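Lists > Kitchen & Home > Counters and Cloths > Re: yellow cloth on marble

Hi all, and hi Craig!

I meant to answer this when it first came through and then the kitchen got away from me, so apologies if you've already bought half the cleaning aisle. I do have opinions on yellow cloths (my sister says too many), and our counter is marble too, so here goes.

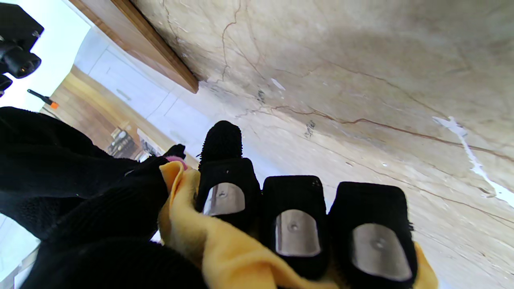

Chiang Mai, November 1, 2019

Craig Imrie wrote:
> We moved in with a marble counter and I'm scared of it. My mother-in-law
> swears by one soft yellow cloth for everything. I get streaks every time.
> Is it the cloth or is it me? Also, does anybody put anything on the
> cloth, or just water? I have a bottle of Fladeo left by the last people
> and no idea if it's safe.

It's probably neither, Craig, it's how much water you're using. I did the same thing for years! I'd soak the cloth, slosh it over everything, and then wonder why the whole counter looked like a bus window by lunchtime. Now I wring it until my hands complain, fold it in half and in half again, and wipe with one face at a time. When that face gets grubby, flip to the next. Then a second cloth, bone dry, straight after. The second cloth is where the shine comes from.

I can't tell you about the Fladeo, I've never had it in the house. I'd leave it under the sink until you've read the back of the bottle. What I use is warm water with a tiny squirt of dish soap, and nothing with vinegar or lemon in it, ever. Kamol cut limes straight on our counter one New Year and there's still a dull patch the size of a coaster by the stove. 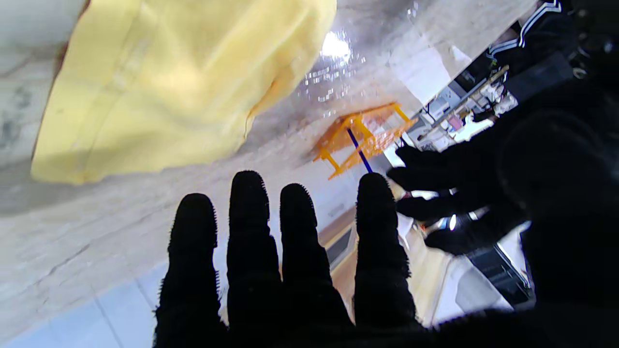 Yellow cloth and the glossy gray marble-like surface, with the little orange rack behind.

On the cloths themselves: mine came in a pack of 14 from the market and I'm down to 11 (one went to the car, two went to Jaruwan, who is not giving them back). Wash them with other cloths only, no fabric softener, and hang them up. Softener makes them slide around and push the water about instead of picking it up, and I'd bet money that's part of your streak problem if your mother-in-law's cloth has been through the regular laundry.
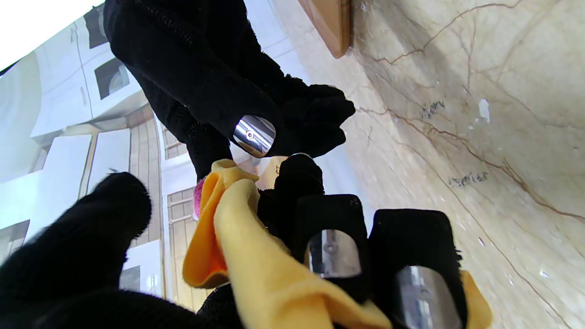
The other thing is the folding, and I know I'm going on about it, but a cloth bunched up in your fist only touches the counter in a few places and leaves lines. Fold it flat and use your whole palm. Long strokes, toward you, overlapping a bit. Ours takes five minutes, if that, and most of it is moving the fruit bowl.

Jaruwan, didn't you have a trick for the edge by the sink where the water sits? I've forgotten it again.

Kittipong Sangkhawat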